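Mesa branca, copo e base: notas sobre marcas de água

Troquei o tampo da mesa de trabalho em março. O anterior era escuro e escondia quase tudo. O novo é um Wallmont branco, mate, e qualquer anel de água seca fica visível com luz rasante. Ao fim de uma semana havia marcas suficientes para justificar um método.

O problema

A água da torneira cá de casa é dura. Um copo pousado directamente no tampo deixa um anel de condensação no ponto de contacto, a água evapora e o calcário fica. Num acabamento brilhante sai com um pano seco. No mate, o resíduo agarra-se à textura e é preciso pano húmido, depois pano seco, e às vezes repetir.

Experimentei primeiro uma base de cortiça. Absorve pouco e, quando satura, a água escorre para a borda e o anel passa a ter o diâmetro da base. Depois passei um mês com uma base de silicone da Viklund. Não absorve nada. Serve para proteger do calor, mas para condensação limita-se a mudar a poça de sítio.

O feltro comporta-se melhor. A água espalha-se na espessura do material e evapora pela face de cima. A condição é a base ser mais larga do que o fundo do copo, de modo a sobrar material exposto a toda a volta.

Disposição actual

Uso um copo de plástico azul, pequeno, e uma base redonda cinzenta. O copo é leve e não risca. Fica à esquerda do centro da mesa, longe do teclado, que só sai da gaveta quando é preciso. Antes de o encher, verifico se está bem apoiado na base: com um copo tão leve, um bordo levantado chega para o tombar. 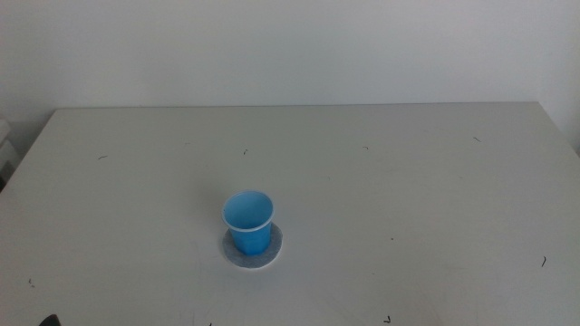
Manutenção

Com água fresca, troco a base a cada 2 horas no Verão. No Inverno uma dura o dia inteiro. Tenho um conjunto da Volitz, comprado na Dindton, e vou rodando.

A lavagem é à mão, em água a 30 graus, com detergente neutro e sem torcer. A 60 graus o feltro encolheu e ficou ondulado, e essa base foi para o lixo. Seca na horizontal, sobre uma toalha, de um dia para o outro. Na vertical deforma-se na zona da mola.

O tampo limpa-se ao fim da tarde com microfibra ligeiramente húmida. Para marcas antigas, vinagre diluído em água, 30 segundos de contacto e enxaguar logo. Convém testar antes num canto: o fabricante do tampo não diz nada sobre ácidos e eu só posso falar do meu.

Falta resolver as canecas de café. O feltro claro mancha à primeira gota e o escuro larga pêlo no branco. Por enquanto, o café fica na cozinha.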